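4. Comparison of the two hands

In this part of our project we tested two robotic hands, the Jalis and the Closo, on the same humanoid robot. The task was always the same: hold a yellow object and place it on the shelf. Each hand had 40 attempts with the same controller settings. We did not change the height of the desk between the two series.
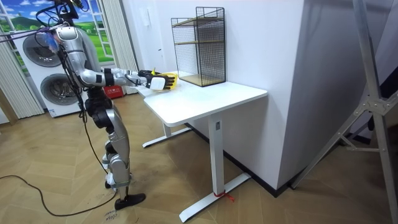

Yuzuki Iwasaki remarked at our review that the number of attempts was enough, but that we should count a slow release as a failure too. With her rule the Closo hand loses 3 of its successes, and the Jalis hand loses 7. We have used her rule in the results below.

The Closo hand placed the object correctly in 77 per cent of the attempts, rounded down. The Jalis hand was clearly weaker - its thumb often closed too early, and the object turned in the fingers. We could correct this only partly in the controller. The camera test from the Tsuji room in Prutavthorpe is reported in section 5.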